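Workplace automation (small shop)

From the Galindo community wiki, shop floor section

Workplace automation is when a machine takes over some part of a job that a person used to do by hand. That covers a huge range, from a conveyor belt to a timer on a coffee pot, and the big encyclopedias already do a fine job with car plants and giant warehouses. I'm writing this entry about the small end of things, because that's where I've spent my working life and I think it gets skipped. By small I mean a shop with a few benches, a few robot arms and people who all know each other's lunch order.

Background

Robot arms used to live behind fences. They were big, they were fast, and you needed an outside company to come in and program them. Tabletop arms changed that. They're light enough to bolt to a bench, and a lot of them learn a task from being shown it: someone moves a leader arm by hand, a second arm copies the motion, and the recordings get used to train the software. I came to this from packing and sorting at Narlow, where we do small orders (cards, labels, little hardware kits), and I had never written a line of code. I still haven't written many!

What the work looks like

A task usually starts out embarrassingly simple. Pick up a card, put it in a basket. You run it, you reset the table, you run it again. Our first sorting task at Narlow took 2,597 recorded runs before we trusted it with a real order, and I did a big share of those myself. People picture robot work as standing back with your arms folded, but most of my Monday goes to putting things back where they started.

The word we use for one run is an episode. A bad episode gets tossed, and deciding what counts as bad is a bigger part of the job than I expected. Did the gripper drag the card? Was it a little crooked? Two people will disagree about that all afternoon, so write your rules down early and tape them up near the keyboard.

What changes for people

Jobs shift around more than they vanish, at least in shops our size, though I can only speak for the ones I know. At Pluncombe, the kit-packing outfit across the river, two packers moved over to running arms and kept their old hourly rate for months, which caused some real bad feeling until it got fixed. If your duties change, ask about pay right then. Don't wait for the annual review.

Your body notices too. My wrists feel a lot better than they did when I packed all day. My eyes feel worse, and I sit more than I'd like. The old-timers miss the rhythm of hand packing - you could talk to the person next to you and your hands just kept going. Watching an arm takes a different kind of attention, and it's hard to chat through it.

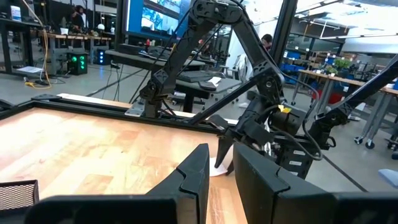 Then there's the skill question, which I go back and forth on. A good packer can tell a short kit by the weight of the bag, and that kind of knowledge doesn't end up in a recording unless somebody thinks to ask for it. The Mutomham project, a shared training log kept by a handful of shops including ours, has 239 notes in it now, and my favorites all come from packers. One of them is just a long rant about static on plastic sleeves. It saved us a week.

Safety and housekeeping

Small arms still pinch. Know where the stop is, tie back long hair, and keep cables out of the walkways as much as you can (ours are a constant work in progress). Tell whoever's nearby before you start a run. We also keep a rule that no one works a station for more than 2 hours without a break, and we started that in November after everybody's error rate went up late in the day.

See also

Bench layout; Episode review; Job titles and pay; Kit packing by hand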